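The open day at Wutismont ran from ten until four on the Tuesday, and I went for the snacks. The brochure promised 64 exhibits on "the domestic life of the packet", spread over what used to be the Prirnance biscuit works. I found the toilets, the gift shop and the kitchen, in that order, and stayed in the kitchen.

Entry is free if you bring a non-perishable. I brought crackers. They went onto a trolley with 500 other boxes of crackers.

The kitchen is set up as a working one, with a microwave, jars and a good deal of shopping, and the day's business was clearing it up. Wrappers had a bin with a bright yellow rim. Purple packets sat on a red floral cloth waiting their turn. I watched for longer than I'd care to admit to my employer.
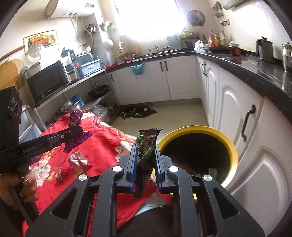 Swai, who'd come in on the same bus, reckoned I was giving it too much credit — any household with teenagers could put on the same show nightly, without the brochure. Fair enough. Mine would leave out the bin.

Lunch was a sausage roll from the Grimden van in the car park. The queue took 30 minutes and the sausage roll took two. I went back in to find the packets had my full attention again, which may have been the pastry.

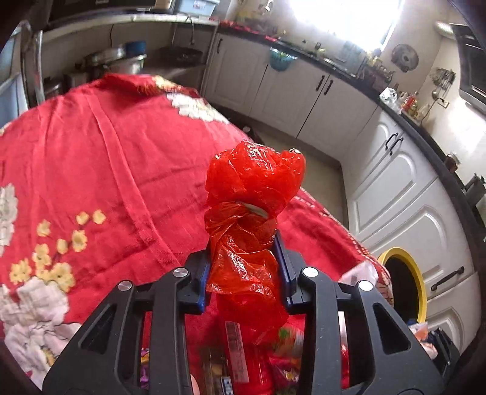 Kitchen and Pantry

Every pantry I've owned has ended up as one heap, with the thing I want at the bottom. It was a comfort to meet a heap with pink and purple wrappers in it and a tall white-and-red box standing up in the middle like it was in charge. The sign by the door said 3,000 packets pass through in a season. I'd have guessed more, but I've got a shopping problem. 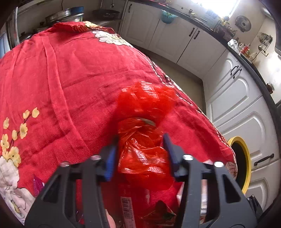
I have strong feelings about tablecloths, mostly that they should be ironed by other people. My grandmother kept one for best and we ate off newspaper. She would've had words about the creases running across the red one, though she'd have forgiven them for the pale yellow blossoms down the side. I looked for one like it in the gift shop and came home with a fridge magnet.

Parking is free after two. Bring your own lunch.

Last updated: January

Related visits
Grimden Market Hall: pies, mostly
Prirnance by rail, with one change
Three sheds and a tearoom

Contact | Copyright, all rights reserved | Back to top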